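On Reading Family Sagas Out of Order

2021-07-14

Readers of this blog will be aware that I have maintained, for some years, a settled position on the reading of fiction in series. The position was that a series should be begun at its first volume and continued in order of publication, without exception. I set it out here at some length and defended it in the comments. It is now necessary to revise it, and this post is intended to record both the revision and the grounds for it.

The occasion was the Hidomstead novels, a sequence of seven books set in a river town of that name and concerned with two families, the Wangs and the Hidanos, who between them own the cannery, the ferry and most of the grievances. I came to them by accident. The fifth book, Bralmont, was on the returns trolley at my local branch library when I had finished everything I had brought with me, and the first was out on loan with a queue behind it. I borrowed Bralmont with the firm intention of reading only the opening chapter. I finished it in two evenings and placed a hold on the remainder.

Bralmont is the house on the hill above the town, built by the Wang family in the good years and sold in the bad ones. The novel opens with its return to the market. The younger Hidano daughter, who has been working in the city as a bookkeeper and is not happy there, is asked to prepare the inventory for sale. She is told it will take a month. It takes her most of a year, and by the end of it she has uncovered a marriage, a forged receipt and the true owner of the ferry licence. I do not consider this to be a spoiler, as all three are mentioned on the back cover.

A reader who begins at this point knows nothing of the flood, the first wedding or the quarrel over the cannery wages. These are the business of the earlier books. What I had expected was confusion, and there was a certain amount of it in the opening chapters, where cousins are introduced at a rate I found unreasonable. What I had not expected was how well the confusion suited the story. The bookkeeper does not know these things either. She opens a drawer, finds a letter and must decide who is being addressed. I was in the same position, and I suspect that a reader who had followed the series faithfully would have been several steps ahead of her and somewhat impatient. 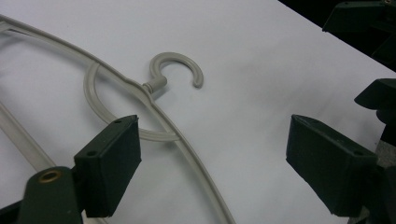
One regular reader of this blog wrote in, after I had mentioned the matter in passing in March, to disagree in firm terms. The view put to me was that the great scene on the ferry landing in Bralmont depends entirely on having read the second book, that without it the old man's refusal to step aboard is merely stubbornness, and that I had therefore thrown away the best moment in all seven volumes for the sake of a short queue at the library.

I have given this objection careful thought and I accept a good part of it. When I first read the landing scene I took it for a piece of business, something to get the characters out of the rain. I have since read the second book, in which the same man waits on the same landing for a boat that has already been sold, and I went back to the later scene directly afterward. It is a different thing altogether once that is known. My correspondent is right that I did not have the experience the author had prepared for me.

I would say in reply only that I had another one. Reading the second book with the fifth in mind, I knew that he would still be refusing to board a ferry 40 years later, and the whole of his courtship was coloured by it. Every cheerful remark he made about the river was painful to read. A reader proceeding in order would find those chapters light, and several reviews I have consulted do describe them that way. I found them very sad.

There is a further consideration, which concerns the quality of the books themselves. It is common for the first volume of a long series to be its weakest. The author is occupied with laying out the town and the family tree, and may not yet know which of the characters will matter. The first Hidomstead novel is, in my assessment, a competent book with a slow middle third, and the dialogue at the cannery is stiff. Had I begun there under my former policy, I might well have returned it and gone no further. I have certainly done so with other series, and I now wonder about some of them.
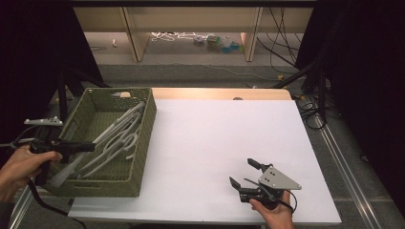
The third and fourth books are less easily placed. They cover the same span of time, one from the Wang side and one from the Hidano side, and the publisher's own list gives no guidance beyond the dates. I read the fourth first. It contains the account of the strike that I believe is the finest sustained writing in the sequence, told almost wholly through the household accounts of a woman who is never asked her opinion of it. The price of flour rises, the good coat is sold, the piano tuner is not called. The third book tells the same months from the manager's office and is a good deal more talkative. I would recommend the fourth to anyone, including those with no interest in the rest.

The sixth is the one I would advise approaching with patience. It moves the action away from the river for long stretches, to a mining district that the author plainly researched with care and is reluctant to leave. The romance at its centre is conducted largely by post, and the two parties are so courteous to one another that it is some time before either the reader or the recipient can be sure a proposal has been made. I grew fond of it in the end. I should note that the paperback edition I borrowed had very small type and a tight binding, and that my opinion of the middle chapters may have suffered on that account.

The seventh closes the sequence with a reunion at Bralmont, as every reader will have guessed that it must. Old debts are settled, in one case literally, with a cheque. There is a wedding, but it is not the one that has been promised since the third book, and I thought this a brave decision. Some readers have found the final pages abrupt. The bookkeeper, now the owner of the house, goes down to the landing to meet someone, and the book stops before the boat comes in. I read the last page twice and then looked to see whether the library copy was missing a leaf.

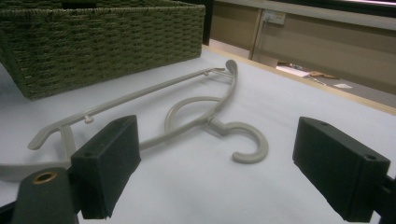
Should a new reader begin the Hidomstead books with Bralmont, then? My recommendation is to begin with whichever of the second, fourth or fifth is on the shelf, and to leave the first until there is some reason to want it.

That recommendation applies to this series and to others built in the same manner, where each volume has its own central figure and its own complete story. It does not apply to crime series in which the culprit from one book is discussed openly in the next, and I remain strict on that point. Nor would I extend it to trilogies, which are in most cases a single long novel that has been divided for the convenience of the bindery. A person who begins a trilogy at the second volume has simply opened a book in the middle.

I should also acknowledge a practical matter. Reading out of order requires a certain amount of record keeping. I drew up a family tree on the back of a library receipt while reading Bralmont and had to redraw it on a larger sheet by the time I reached the fourth book, as the Hidano cousins had continued to multiply. There is an official tree printed in the front of the later editions, but it gives away two deaths and a divorce, and I would suggest that new readers turn past it quickly. The map of the town, by contrast, is harmless and useful, although the ferry landing is marked on the wrong bank in the edition I had.

The earlier post setting out my former position will remain in the archive with a note at its head directing readers to this one. I have left the comments beneath it as they were. Several of those who disagreed with me at the time made the very case I have made here — and made it more briefly — and they are entitled to have that on the record.

The next entry will return to the reading list, beginning with the short novels held over from the autumn. The sixth Hidomstead book has gone back to the branch and should be available to borrow. The first still has a queue.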